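Home | Syllabus | Handouts | Readings | Contact

Wood Finishing I
Handout 4: Oil, Varnish and Water-Based Finishes on Tabletops

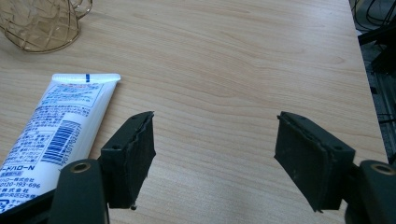
A finish does two jobs. It changes how the wood looks, and it slows the movement of moisture in and out of the board. No finish stops that movement completely. A tabletop finished on one face only will take up moisture faster on the bare face and may cup, so coat the underside too. It doesn't need to be pretty.

Penetrating oils

Linseed and tung oil soak in and harden inside the top layer of wood. They leave almost no film. They are easy to repair – sand the spot lightly and add more oil – but they give little protection against water rings. Raw linseed oil can stay tacky for weeks. Boiled linseed oil has driers added and is usually hard enough for a second coat the next day.

Rags wet with linseed oil heat up as they dry and can catch fire in a pile. In the Mottram shop, lay them flat on the outdoor rack. Do not put them in the trash.

Varnish

Varnish builds a film. Three thin coats are better than two thick ones. Scuff between coats with fine paper and wipe off the dust. Most varnishes add an amber tone, which matters on pale woods such as maple and birch. Make a test board from the same stock before you decide.

Water-based finishes

These dry fast and stay nearly clear. The first coat raises the grain. You can wet the wood beforehand, let it dry and knock down the fuzz, or simply sand after coat one. Do not use steel wool under a water-based finish. Bits left behind will rust.

Curing

Dry and cured are different things. A film may feel dry in two hours and still mark under a hot cup a week later. Wait at least 12 days before heavy use, longer in a cold room.

For Wednesday: read the Mekis chapter on solvents, and bring one test board with three finishes, labeled on the back. Grit sequence is on Handout 3.

Comments

dokeck44: Does the underside need the same number of coats as the top?

Handout author: Ideally yes. Two is fine for the test boards.

pinepitch: The link to Handout 3 goes to Handout 2.

dokeck44: Same for me. I found it through the syllabus page.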